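Call for participants: Skeltau Makers Circle, spring group
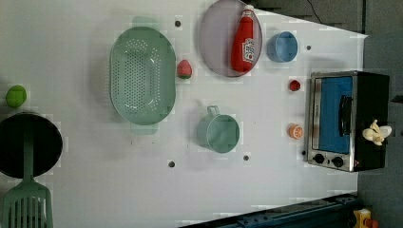 We are looking for 11 people who make things and would like some company while they do it. You can be an illustrator, a potter, a writer, a textile artist or something which has no good name yet. It is not necessary to earn money from your work.

The circle meets online for 19 weeks, starting in March, always at 7 p.m. Each meeting takes 84 minutes - we tried longer ones and people became tired. In every session two members show unfinished work and the others respond to it. Between meetings you write a short note in our shared journal, in any language you like, with a few lines of English below.

Setia, the small press which started the circle, will print a booklet at the end with one page or more from each participant. Bélanger Studio offers its room in Skeltau for a weekend of working together. Travel is not covered, but the room and the lunches are.

The fee is 30 euros for the whole period. If this is difficult for you, write it in your application and you pay nothing.

To apply, please send us:
- three pieces of your work, finished or not
- one page about what you are making now
- the time zone where you live

Applications are open until the end of January. We answer everybody in February, also when the answer is no.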